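News > Press releases > Hands and Grippers

Deltar puts the Florkus glove up against two other ways of teaching a gripper

For immediate release, November

I've been writing releases for Deltar for a good while now, and most of them have been about controllers, so it's a treat to have something you can put on your hand! We've finished the first round of our glove trial at the Droltton site, and I'd like to share what we found before the second round starts.

A bit of background. When you want a two-finger gripper to learn how to pick up soft things, somebody has to show it how. We had three ways of doing that on the bench: the Florkus glove, which goes over the hand and follows the fingers through jointed links; a pair of spring-loaded hand grips; and the plain old joystick controller that's been in our kit room for years. We wanted to know which one people could pick up quickly, and which one gave us recordings worth keeping.

Each person got 30 minutes to get used to a device and then worked through a set of pick-and-place jobs with soft toys and knitted bits and bobs, moving them in and out of a bin. Soft things are a pain for grippers (they squash, they roll, they snag) and that's exactly why we chose them. We kept 117 recordings from the glove sessions after throwing out the ones where tracking dropped.

The glove came out ahead on comfort of movement. People reached for things the way they'd reach for them at home, and the finger data was far smoother than anything we got from the joystick. The hand grips were quicker to put on - you just grab them and go - but they only tell you open or closed, and with a squashy object you really want everything in between.

It wasn't all rosy. The marker cube on top of the hand has to stay in view of the camera, and if you turn your wrist too far the tracking goes. We lost 9 recordings that way on the Wednesday morning alone, before we moved the camera higher and had another go. The cable is a nuisance as well, and smaller hands found the finger links a touch long. Florkus has had all of this from us in writing and is sending a shorter set of links for round two. 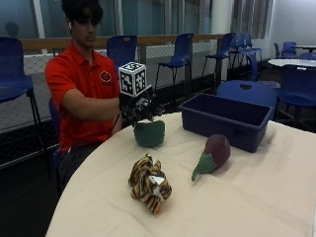
Once the camera had been moved we hardly had to stop, and the afternoon sessions ran straight through to half past four. The joystick group, I'm sorry to say, was still on its second job when the glove group was packing up.

Round two will use four cameras and bring in the Makhubela gripper, a softer-fingered design I've been itching to try. We'll replay the glove recordings on it and on our own gripper and compare how often each one drops the object. I'm not going to guess at the result, though I do have a favourite.

If you run a lab or a small workshop and you'd like to see the round one write-up, ask the Deltar press desk and we'll send it over. Visits to Droltton can be arranged in the afternoons during round two.

Issued by the Deltar press desk, Droltton

Print this release
E-mail this release

Recent releases
Deltar controller update adds slower start mode
Choosing a camera mount for bench work: our notes
Makhubela gripper arrives at Droltton
Spring-loaded hand grips: first impressions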